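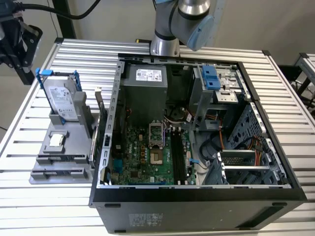
How long should you wait before you rip a sourdough starter apart and begin again? Longer than you think, according to Rodel Quiambao, who has kept the same one going through three apartments, a divorce and a power cut that lasted most of a week.

I met Rodel at Masier, the little bakery he runs on a side street in Zasholm, at a time of day I don't normally see (4:30 in the morning, if you're wondering). He handed me an apron and a coffee and told me to stay out of the way of the oven door. I managed that for maybe ten minutes.

"People write to me in a panic," he said, dumping flour into the mixer. "It's gray, it smells like nail polish, there's water on top. And I tell them, feed it. Feed it again. Then write me back." Most of them don't write back, and he takes that as good news. The one thing he won't argue with is mold. Pink streaks or fuzz, and out it goes, jar and all.

He started baking at home while he was driving a delivery van, and for a long time he sold loaves out of the back of it. "I had eight customers. Eight! My sister was two of them." These days the bakery goes through 664 loaves in a good week, and October is always the best month, when the mornings turn cold and everybody suddenly wants soup.

I asked what flour he uses, figuring he'd be cagey. He wasn't at all. It's a mix of a plain bread flour and a stoneground rye from Lanz, the mill up the valley, and he buys the rye in small sacks so it doesn't sit. "I tried the fancy stuff. I tried an old wheat called Arkuna, from a farmer who grew a tiny bit of it. Beautiful smell. The dough went flat like a pancake, every single time." He still has half a sack and keeps meaning to make crackers.

We got to talking about price, which I'd been a little shy about bringing up. He laughed and pulled a gas bill off a nail by the door: 1325 for the month, up again. "So when somebody says six is a lot for bread, okay, I understand. I thought so too when I drove the van." He does a day-old shelf at half price and it's usually empty by 10.

By then the first batch was out and crackling on the racks (I could have listened to that all morning!) and he tore one open way too early, steam everywhere, and gave me the heel with butter. I know you're supposed to let it cool. So does he.

"At home I never wait," he said. "Write that down."

Before I left he spooned some starter into a jam jar for me and wrote FEED ME on the lid. It's in my fridge now, behind the mustard, and I've skipped one feeding already.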